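Print
E-mail

Jul 29, 2020 - segmentation from the wrist view, letters and plate

Continued with the color split that Raluca started. The old threshold was taken from one bright morning and it was too narrow for yellow. I widened the hue window by 5 and ran again on 30 saved views. Blue is still the difficult one: the letters and the plate are near in hue, so I separate them by saturation and this needs a better rule. 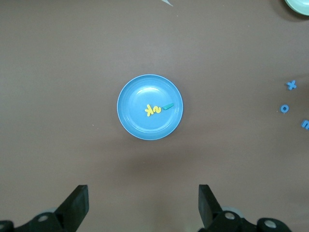
Wrist view, gripper open. Yellow letters and green bar in the plate, blue letters at right.

The two yellow letters touch, and the mask gives one blob for both. The grasp planner then puts its center on the joint between them. Güven proposes to erode the mask before labeling - I tried with 3 pixels and the thin strokes become broken. The green bar is separate in color but very close, so the finger clearance check must know about it too.

To do: reject any blob that touches the image border, as the lowest blue letter does. Ask Youssra if the Jurkon planner accepts a list of neighbors with each target. Branch is pushed, not merged.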